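Our group got the short straw in the project draw, or so I thought in week one. Everybody else was printing something that moved, and we got "replacement parts for household machines." Five months later I have a drawer full of failed knobs and I kind of love the subject, so this report may run a bit long. Sorry in advance to whoever is grading!

## Who did what

There were four of us. Arsen Derkach did nearly all of the measuring and the CAD. Nuanchan Sukprasert ran the print queue and kept the log (her handwriting is the only reason we have any data from the first half). Hnat Yatsenko built the test jig. I did the material comparison and wrote this up, and Daryna Prokopenko, our lab supervisor, read two drafts and crossed out a lot of exclamation marks. Some grew back.

## The question

We wanted to know if a part printed on a regular hobby printer can stand in for a small molded plastic part, the sort that snaps and leaves you with a perfectly good appliance you can't use properly. Think knobs, clips, drawer runners, little feet. We left out anything that touches mains wiring or gets really hot, on Daryna's orders, and I agree with her.

We settled on three parts:

1. A control knob with a D-shaped hole that fits on a metal shaft
2. A snap clip that holds a cover panel
3. A leveling foot with a captured nut

The knob ended up eating most of our time, so most of this is about the knob.

## Printers and filament

The lab has two machines we could book. The Rolluvo is the older one, open on all sides and loud, and you have to level the bed by hand with a piece of paper. The Prornia is enclosed and does its own leveling, but there was always a line for it, so we only got it on Wednesday evenings. We sliced everything with the same settings on both (0.2 mm layers, three walls, 40 percent infill unless the log says otherwise).

We tried PLA, PETG and ABS. All of it was plain black filament from the lab shelf. The ABS spool had been open for who knows how long and popped and hissed through the first print, so Nuanchan put it in the filament dryer overnight and started again. I've left the first batch out of the results.

## How we measured

Arsen used digital calipers for the outside dimensions and a set of pin gauges for the holes. Calipers are pretty bad on small round holes! You get a different number every time you breathe. The pin gauges fixed that, and if another group picks this topic next year, please just borrow them from the start.

For the household side of things, we made a list of the parts people in our building said they had broken, and we looked at how those parts are held on. Front-loaders came up a lot. 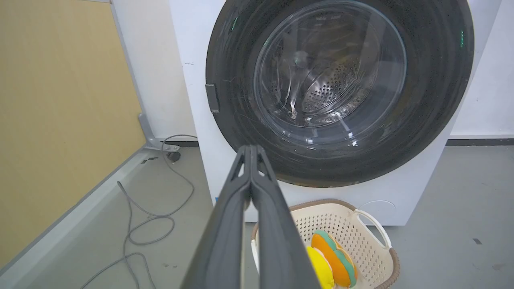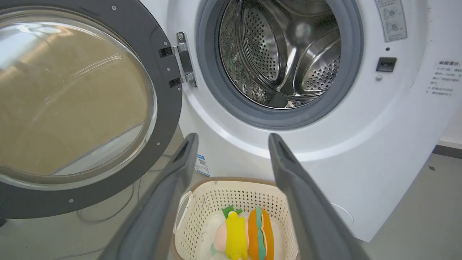
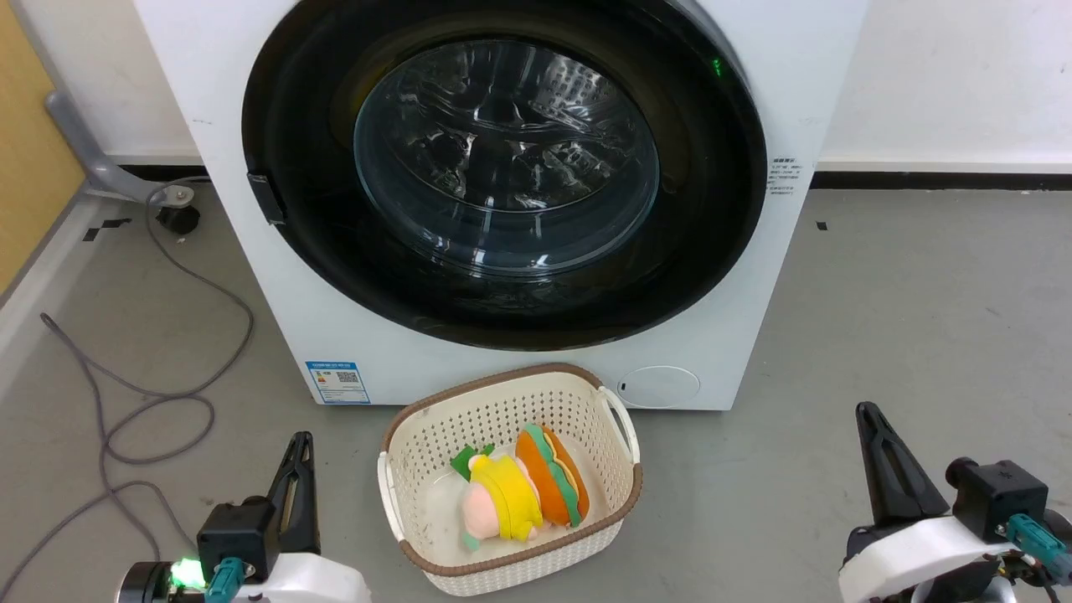
## Getting the knob to fit

The first knob didn't go on the shaft at all. Printed holes come out a bit small, everybody warns you about this, and we drew it at the exact shaft size anyway. The second one went on and spun freely like a toy. After that Arsen made a strip with a row of D-shaped holes, each one slightly bigger than the last, and we tested the strip on the shaft before printing another whole knob. It took minutes to print and it saved us days.

What worked on the Rolluvo was 0.25 mm of extra clearance across the round part and 0.15 mm across the flat. On the Prornia we needed less, 0.15 mm for both. So the same file doesn't fit from both printers, and I think that's worth knowing if you ever download a part somebody else drew.

Orientation mattered even more than I expected. Printed standing up, with the layers stacked along the shaft, the PLA knob split between layers when Hnat leaned on it. Printed face down it had a nicer front but the collar around the hole was still weak. In the end we added a slot in the collar and slid in a small steel ring from the hardware store. Is that cheating? We argued over it for a whole lunch and decided it wasn't.

## The turning test

Hnat's jig is a stepper motor, a bracket and a spring that pushes back. It turns the knob a quarter turn one way, then back, and counts. We set the target at 2,000 cycles.

| Knob | Result |
|---|---|
| PLA, no ring | cracked at 823 cycles |
| PLA, with ring | reached the target, hole slightly worn |
| PETG, no ring | reached the target, loose fit by the end |
| PETG, with ring | reached the target, no change we could measure |
| ABS, with ring | reached the target, no change we could measure |

We only had jig time for one knob of each type, so please don't read too much into the PLA number. A second one might have lasted twice as long, or half.

The molded knob we used for comparison also made it through, and it looked better doing it. I'm not going to pretend ours are pretty.

## The clip and the foot

Shorter section, because we ran out of weeks. The clip has to bend, and PLA doesn't like bending. We printed 19 clips altogether and the PLA ones mostly snapped on the first or second push. PETG was fine once we printed the clip lying on its side so the layers run along the arm.

The foot was easy. You pause the print, drop the nut in, and let it carry on. One of ours has the nut in crooked and I'm keeping it on my desk.

## Things I'd do differently

- Print the fit strip first, on every printer, every time.
- Dry the filament before starting, including the stuff that looks okay.
- Book the enclosed printer early in the term.
- Make at least three of each knob for the jig so we can say something about spread.

Stepan Romaniuk from the other section has asked for our CAD files, and Arsen has put them in the shared folder with both sets of clearances labeled. The jig is staying in the lab, on the shelf under the Rolluvo. The spring needs replacing before anybody uses it again.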